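El portátil Luta que compré en febrero ya no carga. En Avley me piden 300 euros por cambiar la placa.

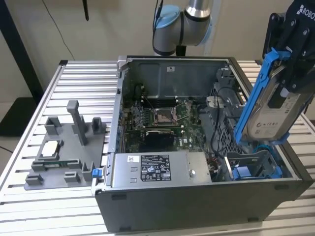

La batería va pegada y la memoria, soldada. En una torre tumbada y sin la tapa lateral se llega enseguida a las ranuras de memoria y al zócalo del procesador. En el Luta hay que quitar 12 tornillos — 2 bajo las patas de goma. 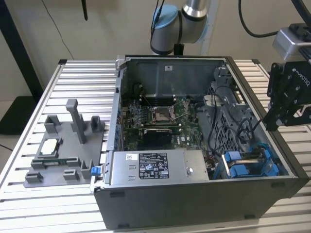 Pedí el conector suelto a Gunnlaugsson y sigo esperando.

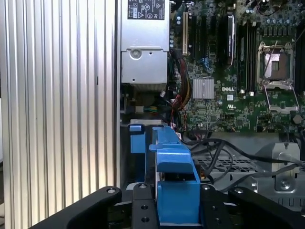

Pieza azul de plástico dentro de la torre abierta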